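Grundance wrist camera kit – is it enough for a kitchen counter, or do I need the overhead one too?

I have a small white arm and I'm looking at the Grundance kit from Saler. The basic kit has 2 cameras and costs 400. The overhead add-on is another 200. I want to do simple counter tasks, picking up toy food and putting it on a plate, that kind of thing. My counter is crowded and has shiny appliances on it. Has anyone used this kit in a real kitchen? Is the add-on worth paying for?
Gil-soo Min

Crescencio Villalobos
I have had the kit with the add-on since October. For a crowded counter I would get the overhead camera. The low views are good for reading the height of things, but a toaster hides a lot of what is behind it. From overhead you get the whole cutting board area, except where the arm itself is in the way. Same counter in all three: 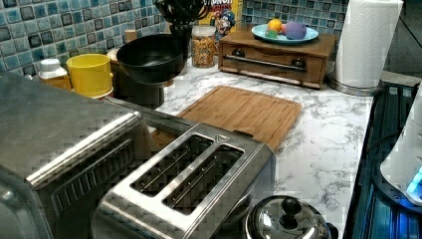
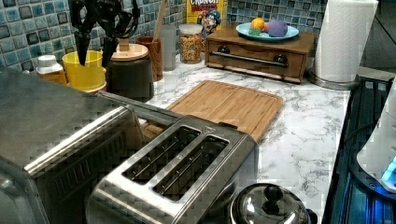
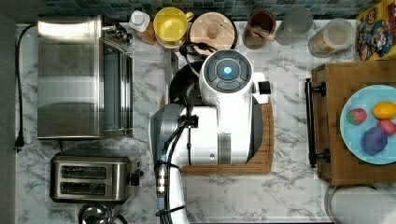

Kitchen counter with the light blue plate of toy food, overhead view last.

Steel tops reflect a lot. I turned the exposure down by hand and left it there – auto kept drifting. The clamp is fine. The manual is thin, and the cable clips that come with it are too small for a full bundle, so buy better ones. Setup took me some 2 hours.

Hye-jin Ko
Depends on the counter. I returned the add-on and kept the basic kit. My ceiling is low and the mount was always in my way when I cooked. If you can leave it up, get it.

Kyung-tae Hwang
get the Joo one, cheaper

Comments

Sang-wook Ban: Does the Joo mount fit the Grundance clamp?

Crescencio Villalobos: No, the threads are different.

Gil-soo Min: Thanks, ordered with the add-on. 2022-12-26

Related questions
Saler return policy on opened kits
Sakudton arm: which cable clips fit?
Fixed exposure settings for steel and glass
Toy food for pick and place practice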